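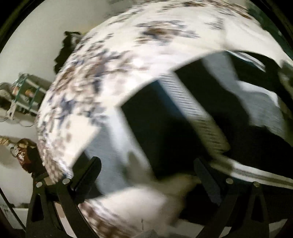 Photo: Florian Stöckli

Grade 3 English, unit on measuring and "how long is it." The slide deck and audio pack are up on the Nadirbridge teacher page. Notes on the files follow.

1/ The deck is 50 slides. Slides with a gray corner tab are teacher copies and carry the answers. Hide them before you present.

2/ Audio is MP3, mono, one file per exercise. File names match the slide numbers, so 09_listen goes with slide 9. The old pack used page numbers and the two did not line up after the book was reprinted.

3/ Total size is 98 MB zipped. If the school filter blocks zip files, use the folder link. Same content.

4/ Embedded audio breaks if you move the deck out of its folder. Keep the MP3s next to it — the links are relative.

5/ Two corrections from Annelies Hämmerli, both in the second half. "The pencil are short" is now "The pencils are short." The listening key for part C had two names swapped.

6/ The plural drill now has a slow version and a normal one. Start with slow. The final -s is hard to hear on classroom speakers at normal speed.

7/ Fonts: the handwriting font is not embedded. Without it the tracing lines shift down and the letters sit off the baseline. The installer is in the extras folder.

8/ Worksheets are a separate PDF, letter size, black and white. The ruler on sheet 2 is true to scale only if you print at 100 percent — turn off "fit to page."

9/ Next unit, animals and body parts, goes up in August. Send errors with the slide number.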